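Prerkstead Technical Reading Room
Worktable and Shared Stock Group
Minutes of meeting held 27 June 2021, Crichton building, ground floor

Present: Crisanto Umali (chair), the stock clerk, the layout lead, the cataloger, the Clarnurville branch representative (by phone, items 1 to 6 only).
Apologies: purchasing.
Minutes taken by the cataloger.

1. Minutes of the previous meeting

Accepted with one correction. Under item 4, "shelf liner" should read "table cloth." The correction has been entered in the file copy.

2. Matters arising

2.1 Overhead lamp, north side. The replacement part has not arrived. Carried over.

2.2 Key to the stationery cupboard. A second key has been cut and is held at the front desk. Closed.

2.3 Spine labels for Chinese-language stock. Covered under item 5.

2.4 Door closer. Adjusted by building services. The door still catches on the strike plate when let go from halfway. The layout lead will report it again.

3. Table covering

3.1 The layout lead reported on the gray cloth with the white grid. It has been in use as the standard covering for the worktable. The grid is used as a placing guide for stacks and for the pen holder.

3.2 The lines on the cloth do not lie fully straight. Slight waves and ripples form in the fabric and are not removed by pulling from one end only. The layout lead proposed that the cloth be pulled from opposite corners in turn, then smoothed by hand from the middle outward. Agreed.

3.3 The chair asked if clips should be fitted to the table edge. The stock clerk was against clips on the side where people sit. Clips may be tried on the wall side. Cost to be found from the Zellora stationery account, limit 15 dollars.

3.4 Ironing was raised and not adopted. The care label on the cloth is missing and the fiber content is not on record. The stock clerk will look for the purchase slip.

3.5 Placing rule. Where possible, the long side of the bottom book in a stack follows a grid line. Stacks at an angle are acceptable during use and are to be squared at close. The Clarnurville representative said that branch uses plain cloth and marks positions with tape, which leaves residue. Noted.

4. Book stacks on the worktable

4.1 The two-stack arrangement continues. One stack is for robotics software, the other for vehicles and driving systems. Mixed titles go by the subject of the first chapter.

4.2 The cataloger noted that stacks are being sorted by topic only as far as the top book. Lower books have been found under the wrong stack at several closing checks. The rule is that the whole stack is checked, including the bottom book. The closing sheet will be changed to say "all books in stack" in place of "stack."

4.3 Order within a stack. Largest format at the bottom. The layout lead reported that this is not being followed when books are returned in a hurry, and that books set back from the one beneath them are more easily knocked. Small offsets are accepted. A book that projects far enough to be lifted by its corner without touching the others should be pushed in.

4.4 Height. The limit of four books per stack was discussed. The Clarnurville representative asked for six. The chair preferred to keep four and start a third stack if needed. Not settled. The present limit stands until November.

4.5 Direction of covers. Books are often left upside down to the person approaching the table, depending on who used them last and from which side. The chair saw no need for a rule, as the table is reached from more than one side. The cataloger asked that at least the spine label face outward. Agreed as a recommendation, not entered on the closing sheet.

4.6 Thin manuals and company booklets are not to be placed on top of a stack. They slide. They go beneath a heavier book or in the tray.

5. Catalog and labels

5.1 The cataloger reported 113 titles on the shared list, of which 34 are in Chinese. The list was checked against the shelf and the worktable together.

5.2 Records for Chinese-language titles now carry the title in Chinese characters as printed, followed by an English working title. The book 第一本无人驾驶技术书 is listed under the working title "The First Book on Autonomous Driving Technology." Our copy carries the 第2版 badge, and the record has been changed to say second edition. The older record said only "paperback."

5.3 Titles containing "ROS" are to be filed under R as an abbreviation and cross-referenced under "robot." The cataloger has found entries under "Rose," apparently from a faulty reading of the cover at intake. These will be merged. Intake staff are asked to take the title from the title page and not from the cover.

5.4 Items printed with a company name in place of a title, such as the white volume marked 松灵机器人 and AGILE·X on its edge, are entered under the company name until the title page has been read. The cataloger will do this by hand for the remaining items.

5.5 Label stock. Some 40 blank spine labels remain. The present brand does not hold well on coated covers. The stock clerk will ask purchasing for a small pack of a different type and test it on discards first. No labels are to be put on printed author names, edition badges or publisher marks.

5.6 The cataloger asked that loans from the worktable be written on the sheet before the book leaves the room. The sheet has gaps. The chair will put a reminder at the door.

6. Pens and markers

6.1 The black Comix holder is the only pen holder approved for the worktable. The glass jar has been moved to the front desk.

6.2 Contents. The stock clerk read the current allocation: pencils with eraser, pens, and black-capped markers. Highlighters stay at the front desk and are signed out. Writing tools from the front desk that end up in the holder are returned at the closing check.

6.3 Markers are to be stored with caps fully seated. The stock clerk prefers cap down. The layout lead pointed out that long markers lean outward either way and that cap color is easier to read with the cap up. Cap up adopted for the worktable. Cap down continues in the cupboard.

6.4 Loose caps. Any cap found in or near the holder is matched to its pen at close. Unmatched caps go into the envelope in the cupboard and are kept for one month.

6.5 Position of the holder. The front middle of the table, clear of both stacks, is the standard position. It should not be placed between the stacks, where sleeves catch it. The layout lead will add the position to the table plan.

6.6 The Clarnurville representative asked for spare holders. None in stock. Purchasing to quote.

The Clarnurville representative left the call at this point.

7. Wall behind the table

7.1 A request had been received to hang a notice rail on the plain wall behind the table. The layout lead measured the wall and saw no technical problem. The chair was concerned about people leaning across the books to read notices. Refused for now. Notices remain on the door.

7.2 Touch-up paint. The tin in the cupboard has dried out. The color code was copied from the lid before disposal and is in the building file.

8. Closing check

8.1 The revised order is as follows. Return loans. Check both stacks to the bottom book. Square the stacks. Check caps. Set the holder in position. Smooth the cloth. Sign the sheet.

8.2 The layout lead asked if the cloth should be smoothed first. It was agreed that smoothing comes last, worked around the stacks, as the cloth shifts when heavy books are squared. Full re-laying of the cloth, with everything lifted off, is done on the first working day of the month.

8.3 The signed sheets go into the blue folder. Sheets older than a year may be discarded.

9. Actions

Layout lead: report door again; try clips on wall side; add holder position to table plan.
Stock clerk: find purchase slip for cloth; request sample labels; keep cap envelope.
Cataloger: merge "Rose" and "ROS" entries; read title pages for company-name items; change wording of closing sheet.
Chair: reminder at door about the loan sheet.
Purchasing: quote for pen holders; news on lamp part.

10. Any other business

10.1 The cataloger asked if damaged dust jackets should be kept. Keep if the title is still readable. Otherwise discard and note on the record.

10.2 The stock clerk reported that the footrest under the worktable has been returned to the store. No objection.

11. Next meeting

Date to be set by the chair. Stack height limit to be on the November agenda.

Attachment A. Worktable and floor

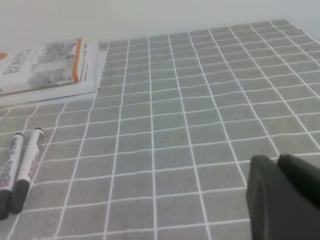
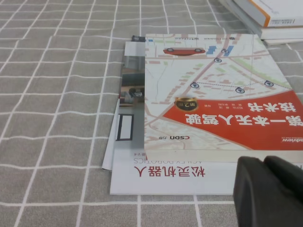
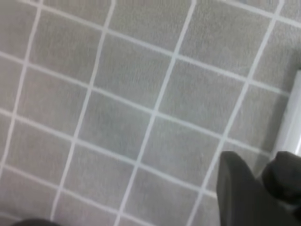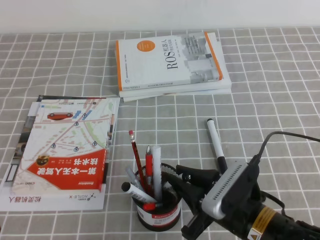 Raised in writing after the meeting, and added at the chair's request:

If a book covers both robotics software and driving systems, which stack does it go in?

It goes by the subject of its first chapter, as in 4.1. If the first chapter is a general introduction, use the second chapter and write the choice on the catalog record so that the book returns to the same stack.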